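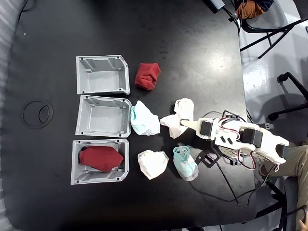
Three gray bins and a mix of red, white and turquoise socks on a black tabletop.

Sock sorting in small bins

I love this one! If your socks usually end up in one big drawer where they tangle with each other, try giving them a row of small open bins and a clear table to sort on. I switched in August and I'm still pleased every time I open the drawer.

Tip the clean socks out and spread them around so none are hiding under the others. Decide on your groups before you start (color works great, so does sport socks and everyday socks) and stick to one group per bin. Two bins will do for a small drawer, but a third is handy for the odd ones!

Lay each sock flat, smooth out the toe and fold it so it fits the length of the bin. Balling them up stretches the cuffs, and a wad takes up way more room than a folded sock. Thick ones go in last, on top.

Light bins are nice for dark and red socks because you can see at a glance what's in there. For white socks I like a darker table to sort on – a stray one really jumps out at you.

Measure the inside of your drawer first, front to back, and leave a little space for your fingers. My whole basket now takes 10 minutes, and that includes hunting for partners. Singles get 2 more washes to find their match, then they go in the dusting rag bag under the sink.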